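Avard House Residents' Association
Minutes of the Household Stores Meeting
Held 23 June 2025, Ground Floor Meeting Room

Chair: Chun-hung Ho
Apologies: Ms. Vomano

1. Minutes of the previous meeting
The minutes of the February meeting were approved with one correction. The shelving order was placed with Fokance, as quoted, and the reference to a second supplier was removed.

2. Shared supplies
The Chair reported that mixed items continue to be left together in baskets after the weekend clear-out. Bottles, jars, snack bags and toys are placed in one container and have to be separated before anything can be put away. Members agreed that bottles should be stored upright on the lower shelf and that lidded containers should go on the shelf above.
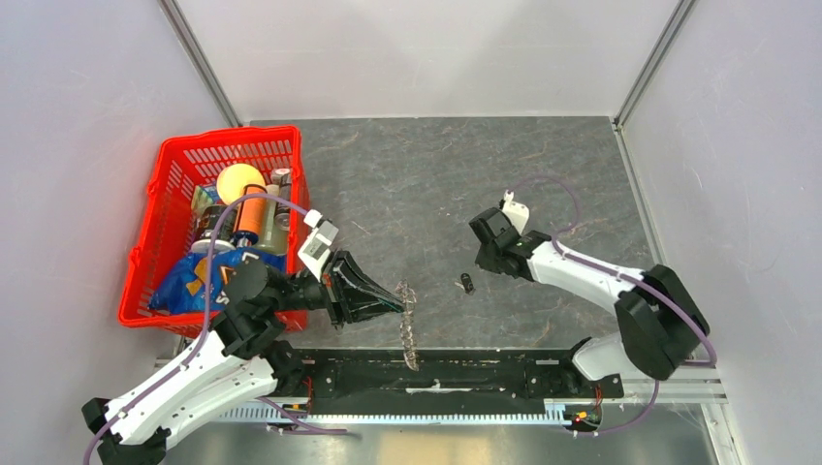
It was further agreed that bags and small packages be taken out first, as they tend to cover whatever is underneath. Balls and other play items are to go to the cupboard by the stairs. The red plastic basket will be kept for sorting only — it is not to be used for long-term storage.

Mr. Chou asked whether opened food should be accepted at all. After discussion, it was resolved that opened food will be returned to the household concerned, or discarded if no name is marked on it.

3. Budget
The balance of the stores account stands at $2,000. A sum of $400 was approved for shelving and a further $200 for labels, bins and cleaning materials. Receipts are to be passed to the Chair within 28 days of purchase.

4. Other business
Mr. Chou requested a second key to the stores cupboard. Approved. The Chair will arrange for a copy to be cut.

The lighting in the rear corridor was raised again and deferred to the next meeting.

Action items
Storage notice for the cupboard door — Mr. Chou
Shelf labels — Ms. Vomano
Key copy — Chair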